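Wamenier Round Side Table, White

Product group: Occasional and side tables
Range: Wamenier
Supplied by: Plattner Furnishings
Availability: In stock; delivery on Wednesday in the Inik and Akavdale districts

The Wamenier is a compact round table with a glossy white top on a single pedestal and a metal base with thin spreading legs. It was designed as a side table for lounges and waiting areas, and it is now also ordered by schools, community workshops and repair rooms that need a small, clean surface for light hand work. The present page describes the table, its recommended uses, its care, and the hand tools that Plattner Furnishings offers with it as an optional set.

The top is smooth across its full width. There is no cloth, mat or inlay to remove before use, and small items such as abrasive sheets, clamps and scrapers can be laid directly on it. Buyers who intend to use the table for repair work are asked to read the section on surface care before placing an order.

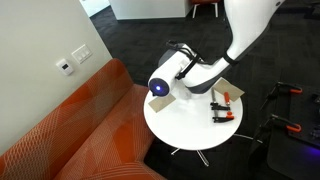 Orders for the table alone are handled by the furniture desk. Orders that include the tool set are handled by the workshop desk, which will confirm the contents of the set in writing. The two desks share one account number, and a customer who already holds an account does not need to open a second one.

Intended use

The table is intended for indoor use on a level floor. It may be placed beside a sofa, between two chairs or next to a larger workbench as a side surface. It is suited to:

Holding drinks, papers and small personal items
Sorting and laying out hand tools before a task
Light sanding of small parts held in the hand or on a separate board
Filling and scraping work on small items, with a protective sheet under the work

It is not a workbench. It should not be used for sawing, hammering or planing, and no one should sit or stand on it. Clamps supplied with the tool set are meant for holding small parts together while glue sets. They should not be tightened onto the rim of the table, as the jaws can mark the finish.

The base

The chrome base has a star shape, with slender legs that reach outward over the floor. On carpet, the legs should be allowed to settle before anything is placed on the top. Carpet of the low, dense kind used in offices and studios gives a steady footing. On deep carpet the table may lean slightly, and a firm board under the base is advised.

The open form of the base leaves floor space visible beneath the top. Cables should be led past the legs and never threaded between them. A cable caught under a leg can be damaged, and it may also pull the table when the cable is moved.

In lounge settings the white top and bright metal go well with strongly colored upholstery. Many of the orders received for reception areas have been for rooms with an orange or red sofa, and the furniture desk can advise on the height of the table in relation to the seat.

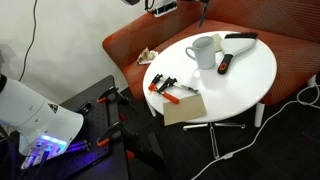

Optional tool set

The workshop desk offers a basic set for light repair and finishing. It is sold with the table or separately. The set is made up of the following items, and replacement pieces can be ordered one at a time.

Small bar clamps. Each has a metal bar, black jaws and an orange handle. They are suited to picture frames, drawer fronts, small boxes and similar work. The handle is turned by hand, and no further tool is needed.

Wide scraper. A putty-knife style tool with a broad white blade and a black handle with an orange ring. It is used for spreading filler, smoothing paper and lifting soft residue. The blade should be wiped after each use and stored flat.

Abrasive sheets. Square sheets in a beige tone, supplied in packs of 5. They may be used whole, folded, or cut to fit a sanding block.

White mug. A plain mug with a curved handle, added to the set at the request of several workshops for holding pencils, brushes or a little water.

The larger clamps for boards and panels are listed on a separate page and are not part of the basic set. Customers with a perforated work board may ask the workshop desk which clamps will fit its edge.

Price and terms

Table, white: 200
Table with basic tool set: 200 plus 110 for the set
Pack of abrasive sheets, when bought alone: 3

Prices are given in the currency of the customer's account and do not include delivery. Institutions that order for several rooms may request a written quotation. A quotation issued in April remains valid until the end of the following month. Goods may be returned in their original packing within the period stated on the order form, provided that the tools have not been used.

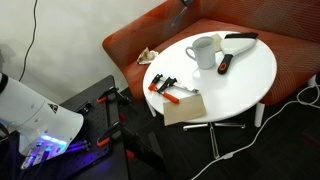

Pirmin Kaufmann
Workshop Desk, Plattner Furnishings

The following notes on arrangement are provided for customers who use the table as a tool station.

Tools should be laid out in the order in which they will be used. Clamps are best kept together toward the front, where they can be picked up by the handle. The scraper should lie with its blade flat on the top and its handle toward the user. Abrasive sheets should be kept at the back, away from any liquid, and a mug or cup should be placed where an elbow will not reach it.

Where the table stands next to a larger work platform, a clear gap should be left between the two. The round top has no corners to catch on clothing, but the legs extend along the floor and need to be taken into account when the position is chosen. Users should be able to walk past without stepping over them.

At the end of a session the top should be cleared in full. Tools left overnight on a glossy finish can leave faint marks, particularly where filler or glue remains on the blade.
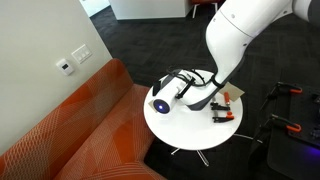 Wamenier side table in white, with tan squares and small orange and black clamps.

Care of the surface

Dust from sanding should be removed with a soft brush before the top is wiped. Wiping first will drag the grit across the gloss and dull it. After brushing, the top may be cleaned with a damp cloth and a small amount of mild soap, then dried at once. Solvents, scouring powder and the rough side of a kitchen sponge are not suitable.

Abrasive sheets may be stored on the table with the paper side down. The coated side should not be slid over the finish. For filling and scraping, a sheet of kraft paper under the work is sufficient protection, and it should be replaced when it becomes stiff with dried material.

The metal legs require only a dry cloth. Where the table stands on carpet, the legs should be lifted when the table is moved. Dragging it will wear the carpet and may loosen the joint between the base and the pedestal. The joint should be checked by hand twice a year and tightened if any movement can be felt.

Spare parts and service

Replacement tops and bases are held in stock for the Wamenier in white. Requests should state the order number and whether the part is for a table in lounge use or workshop use. Alois Stöckli at the furniture desk is the contact for spare parts, for questions about finish, and for orders from the Akavdale showroom. Questions about clamps, scrapers and abrasive sheets should be sent to the workshop desk.

The Inik showroom has one table on display with the basic tool set. Visits for groups can be arranged by telephone with either desk.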